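How to clean and look after woven baskets

Print this page | E-mail this page

Woven baskets collect dust, crumbs and grease faster than most things in a kitchen or shop. A basket that is used every day should be brushed out once a week and washed properly every 2 months. Start by finding out what it is made of, as natural and synthetic weaves need different treatment.

Natural willow, cane and seagrass feel dry and slightly rough, and no two strands are quite the same width. Synthetic strands are even all the way along and do not soak up a drop of water. Test a spot on the underside if you are unsure. If you still can't tell, treat the basket as natural.

You will need a soft paintbrush or old toothbrush, a vacuum cleaner with a brush head, washing-up liquid, two cloths and a bowl of lukewarm water.

Empty the basket and turn it upside down over newspaper. Tap the base with your palm. Brush from the middle of the floor out to the rim, following the rows, then go over it with the vacuum on its lowest setting. 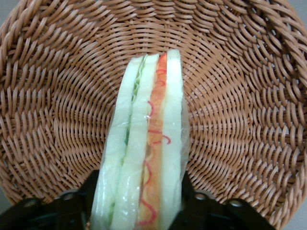

Wrapped sandwich in a round basket. Crumbs can settle between the rows of the weave.

For natural weaves, wring out a cloth in soapy water until it no longer drips and wipe one section at a time. Wipe again with plain water and dry with the second cloth. Do not soak the basket. Leave it in an airy place for 24 hours, away from radiators and direct sun, before putting anything in it.

Synthetic baskets can go straight into the sink. Scrub gently with the toothbrush, rinse under the tap and stand them on their side to drain. Do not use bleach, and keep them out of the dishwasher unless the label says otherwise.

If a strand has come loose, tuck the end back under the next row with a blunt knitting needle. A snapped strand can be held with a dab of clear glue on the outside. Baskets with a split rim are best kept for dry goods such as napkins.

Line any basket used for unwrapped bread with a clean cloth and change it daily.

Last updated: Thursday, October 21, 2021

Contact us | © Edomov Household Guides | Back to top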